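Workshop > Notebooks > Equipment Trials > Grernine Garment Kit

March 30, 2022
Entered by Davina Mowat

Second entry on the Grernine garment kit, supplied on trial by Flastum. The trial agreement runs to the end of April, and a recommendation to purchase or return is required before that time.

Bench arrangement is unchanged from the first entry. The supplied folding routine was loaded without modification. Work today was confined to the first stage, in which the right gripper takes hold of a crumpled T-shirt at the top of the heap and the left remains open, clear of the cloth. Gray jersey was used throughout. The shirt is to be dropped in a loose heap before every attempt and is not to be straightened by hand.

The log counter stood at 621 attempts at close of work. Flastum's acceptance schedule calls for 1,000, of which 900 must end in a secure grip. No rate will be entered here until the full count is reached, as the earlier attempts were made under two different force settings and must be separated first. Murdo Innes has the settings sheet.

Matters outstanding:

- The manual gives the gripper force limit in two places and the values do not agree. Query sent to Flastum.
- The quotation does not state whether replacement fingers are covered under the service plan.
- Cable slack at the right wrist to be checked at full reach before the next session.
- Orlando Urrego to repeat the first stage with the Baird towels when the T-shirt count is complete.
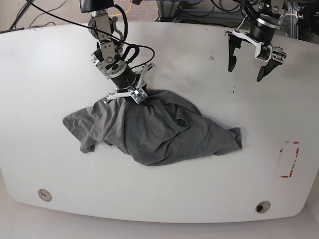 Fraser Gourlay: Please hold the purchase recommendation until Flastum has answered on the fingers. The service plan was the main point in the kit's favor over the Humel offer, and if fingers are excluded the comparison will have to be done again.

Contact the workshop office | Back to top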